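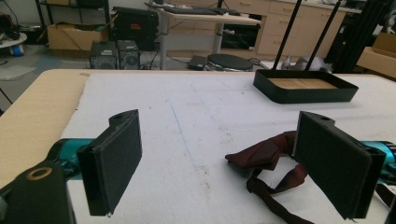 Figure 6.1 Open gripper jaws over a work surface.

Chapter 6: Do Robotics Clubs Change Minds?

Schools like a success story. The Nellmont after-school study asked students whether they enjoyed its robotics club, and most said yes. But they had signed up for it. What does their answer tell us about everyone else?

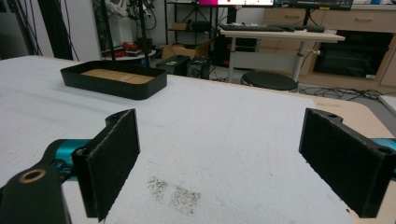 Figure 6.2 Two padded gripper fingers, facing each other.

The Ranthorpe survey reached 1,000 students, yet only 41 were still answering after grade 11. Be slow to trust a trend built on so few.
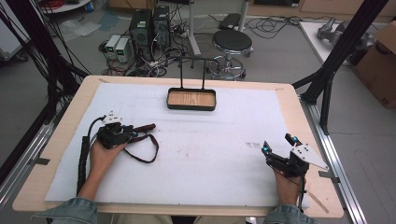 Kramer objects that small groups still count, and that waiting for perfect numbers is a good way to do nothing for girls already in school. Keep that complaint in mind as you read Section 6.1.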